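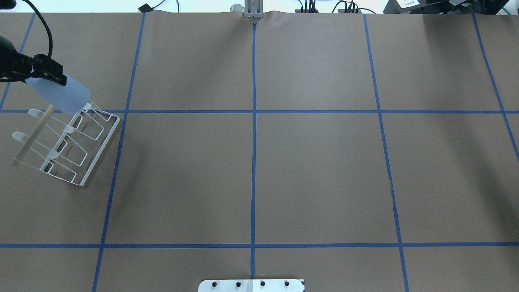 Does randomizing the start cell of the rack during collection help the policy more than simply collecting more episodes from one cell?

At our data sizes it helps more. A policy trained on spread-out starts handled rack positions it had never been given, and one trained on a bigger single-cell set mostly did not.

Filed under: Bench notes / Manipulation

Jul 2, 2023

Task is bottle to rack, left arm only. Two training sets, same operator, same controller settings. Set A is 696 episodes with the rack always in one cell. Set B is smaller, collected through June, with the rack moved to a new cell and turned by hand before each batch. Both trained with the Marinho config, no changes except the data path.

Evaluation was 53 trials per policy. Rack cell and angle came from a shuffled list printed beforehand so that I wasn't choosing easy ones. A trial passes if the bottle is released and stays on the rack for 3 seconds. Anything I had to stop by hand is a fail, even if it looked like it might recover.

Set B passed 38. Set A did fine in its home cell and the cells touching it, then fell off fast. I haven't put the Set A number here because the first batch was run with the old gripper offset and needs to be redone. The gap is large enough that I don't expect the order to change.

How they fail is different. Set A reaches for where the rack used to be and lets go over bare paper. Set B goes to the rack but comes in at the wrong tilt when the base is turned a lot, and the neck catches the top rail. Backing off and trying again happened a few times with B. I never saw it with A.

Things to fix:

- Brown paper has to be pulled flat again at the back edge. It creeps toward the bracket. Tape lines are no longer all square to each other, so go by the cell, don't measure off the tape.
- The cable loop on the gripper drags on big wrist rotations. Need a clip higher up.
- Itura logger dropped wrist force on two runs. Restarting it between batches seems to cure it.
- The frosted bottle is harder for the Susport depth model than the opaque one. Crops from the head camera are fine. Try RGB only before spending time on this.

Next is Set A again with the corrected offset, then a mixed set with the totals matched, which is the comparison people will ask for. Bistness wants the same split run on their cup task. I'd hold that until the mixed set is done. Checkpoints are in the shared folder under the set letter.

Questions about this notebook: use the lab contact form | © 2023 | Back to top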